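Drakuveo 탁상형 전자저울 장기 사용 검토: 분해능, 반복성, 편하중, 전원 특성

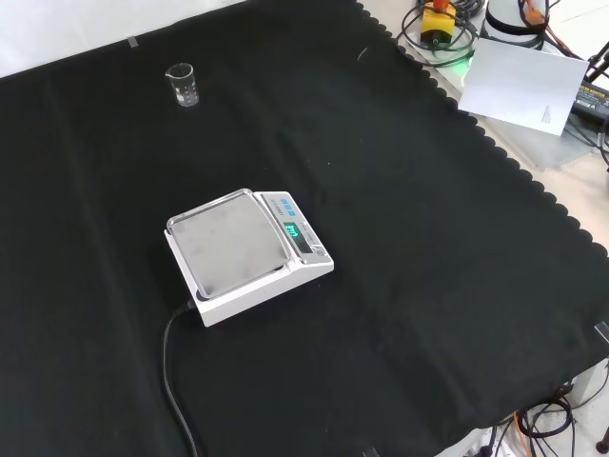
검은 천 위에 놓은 사각 스테인리스 계량판의 흰색 전자저울과 소형 유리 비커.

작성일 26/01/2018

본 검토는 가정 제빵과 소규모 염색 작업에 쓰이는 보급형 탁상 저울의 측정 성능을 다룬다. 대상 제품은 Drakuveo의 탁상형 모델이며, 비교 대상으로 Stundari의 원형 계량판 모델과 Diddale의 주머니형 저울을 함께 사용하였다. 두 비교 제품은 이전 검토에서 이미 다룬 바 있어 세부 사양은 반복하지 않는다. 구입은 모두 일반 소매 경로로 하였고 제조사 협찬은 없다.

검토 기간은 7월부터이며, 주 용도는 다음과 같았다. 밀가루와 물의 계량, 효모와 소금의 계량, 분말 염료와 매염제의 계량, 소포장 우편물의 무게 확인. 이 가운데 저울의 한계가 드러나는 것은 효모와 매염제처럼 소량을 다루는 작업이다. 밀가루 500 g을 재는 데 1 g의 오차는 무시할 수 있지만, 건조 효모 3 g을 재는 데 1 g의 오차는 배합 자체를 바꾼다.

1. 표시 분해능과 실제 정확도

설명서에 기재된 표시 단위는 0.1 g이다. 표시 단위는 정확도와 다른 값이며, 보급형 저울의 상품 설명에서는 두 항목이 자주 혼용된다. Drakuveo 설명서도 예외가 아니어서 첫 장에는 "정밀도 0.1 g"이라고 적고, 뒤쪽 사양표에는 허용 오차를 하중 구간별로 따로 적는다. 구매 전에 확인할 것은 뒤쪽의 표다.

점검에는 Lukoševičius 분동 세트를 사용하였다. 성적서가 딸린 교정용 등급은 아니고 교육용 등급이므로 아래 결과는 상대 비교로만 읽어야 한다. 100 g 이하 구간에서는 표시값이 분동 표기와 0.1 g 이내로 일치하였다. 500 g에서는 0.2 g 높게, 1 kg에서는 0.4 g 높게 표시되었다. 편차가 하중에 대체로 비례하므로 영점보다는 스팬의 문제로 보이며, 사용자 교정 후 1 kg에서의 편차는 0.1 g으로 줄었다.

Stundari 모델은 1 kg 편차가 교정 없이도 0.2 g이었으나 사용자 교정 기능이 없다. 초기 상태가 좋은 제품을 받으면 유리하고, 그렇지 않으면 조정할 방법이 없다. Diddale 모델은 용량이 작아 이 항목에서는 제외하였다.

2. 반복성

같은 분동을 올렸다 내리는 동작을 10회 반복하고 표시값을 기록하였다. 200 g 분동에서 Drakuveo의 표시값은 200.0과 200.1 두 값만 나타났다. 제거 후 영점 복귀는 매회 0.0이었다. 이 가격대에서는 양호한 결과다.

다만 하중을 매우 천천히 늘리는 경우는 사정이 다르다. 분말을 숟가락 끝으로 조금씩 떨어뜨리면 저울이 변화를 영점 표류로 간주하여 표시를 고정한다. 자동 영점 추적 기능이 있는 저울에 공통되는 현상이지만 Drakuveo는 추적 범위가 넓은 편이다. 빈 용기를 올려 용기 보정을 한 직후 0.3 g 안팎의 효모를 나누어 넣으면 표시가 0.0에 머무는 경우가 있었다. 대처 방법은 두 가지다. 용기 보정을 하지 않고 용기 무게를 적어 둔 뒤 차이를 계산하거나, 작은 종이컵에 먼저 덜어 한 번에 올린다. Diddale 모델에서는 같은 조건의 누락이 나타나지 않았다.

3. 편하중

사각 계량판은 원형보다 면적 활용이 좋으나 모서리 하중에 취약할 수 있다. 500 g 분동을 중앙에 놓았을 때와 네 모서리에 각각 놓았을 때의 차이를 비교하였다. 세 모서리에서는 0.1 g 이내였고 나머지 한 모서리에서는 0.3 g 낮게 표시되었다. 바닥 수평을 다시 맞춘 뒤에도 같은 모서리에서 같은 방향의 편차가 유지되었다. 개체 특성으로 판단하며 다른 개체에서는 결과가 다를 수 있다. 반죽 그릇처럼 바닥이 넓은 용기를 중앙에 놓으면 실사용에 영향은 없다.

4. 설치면의 영향

저울은 단단하고 평평한 면에 직접 놓는 것이 원칙이다. 실리콘 매트 위에서는 표시 안정까지 걸리는 시간이 길어졌고, 푹신한 행주 위에서는 하중을 제거한 뒤 영점이 0.1~0.2 g 어긋나는 일이 잦았다. 냉장고 바로 옆에서는 압축기 진동 때문에 마지막 자리가 흔들렸다. 저울 문제로 반품을 고려한다면 설치 위치부터 바꾸어 볼 것을 권한다.

5. 용량과 과부하

14 g짜리 소형 시료부터 대형 반죽 그릇까지 한 대로 처리하는 것이 이 제품의 판매 논리인데, 그릇 무게를 간과하기 쉽다. 사용 중인 도기 그릇은 비어 있는 상태로 1,728 g이며, 여기에 밀가루와 물을 더하면 정격 용량의 상당 부분을 차지한다. 용기 보정은 표시만 0으로 만들 뿐 가용 용량을 늘려 주지 않는다. 한계를 넘으면 오류 문자가 표시되고, 하중을 제거하면 정상으로 돌아온다. 과부하 이후 200 g 점검값에는 변화가 없었다.

6. 전원

건전지와 외부 전원을 모두 지원한다. 자동 꺼짐 시간은 건전지 사용 시 3분으로 고정되어 있고 변경할 수 없다. 반죽 중간에 전화를 받고 돌아오면 용기 보정값이 사라져 있다. 외부 전원을 연결하면 자동 꺼짐이 해제되므로 제빵 용도라면 어댑터 사용이 사실상 필수다. 어댑터는 별매이며 극성이 표준과 반대이므로 다른 기기의 것을 돌려 쓰기 전에 표기를 확인해야 한다.

건전지 수명은 하루 두세 번 사용 기준으로 약 7주였다. 전압이 낮아지면 경고가 나타나며, 경고 이후에도 하루 정도는 측정값이 유지되었다.

7. 세척과 유지

계량판은 분리하여 물로 씻을 수 있다. 본체는 방수가 아니다. 계량판 가장자리 아래로 들어간 밀가루는 마른 붓으로 제거하는 편이 좋고, 젖은 천으로 닦으면 굳어서 틈에 남는다. 틈에 이물이 끼면 계량판의 움직임이 제한되어 표시값이 낮아진다. 영점은 정상이고 하중 표시만 낮다면 이 부분을 먼저 살핀다. 버튼 표면은 염료 얼룩이 잘 지워지지 않았다.

8. 교정 절차

교정 모드는 용기 보정 버튼을 길게 눌러 진입한다. 요구 분동은 1 kg이며 변경할 수 없다. 분동이 없으면 교정을 시도하지 않는 것이 좋다. 물 1리터로 대신하는 방법이 인터넷에 자주 보이지만 계량컵의 오차가 저울의 오차보다 훨씬 크다. 교정 전 전원을 켠 채 10분 이상 두었을 때 결과가 더 안정적이었다. 설명서에는 예열에 관한 언급이 없다.

평가

제빵용 주 저울로는 적합하다. 교정이 가능하고 반복성이 좋으며 계량판이 넓다. 1 g 미만의 재료를 나누어 넣는 용도로는 권하지 않으며, 이 경우 Diddale 계열의 소용량 저울을 따로 두는 편이 낫다. 분동을 구비할 계획이 없고 어댑터도 쓰지 않을 사용자라면 Stundari 모델과의 차이는 크지 않다.

장점: 사용자 교정 지원, 양호한 반복성, 분리 가능한 계량판
단점: 넓은 영점 추적 범위, 고정된 자동 꺼짐 시간, 비표준 극성의 별매 어댑터

개정판에서 자동 꺼짐 설정이 추가되었는지는 확인하지 못하였다.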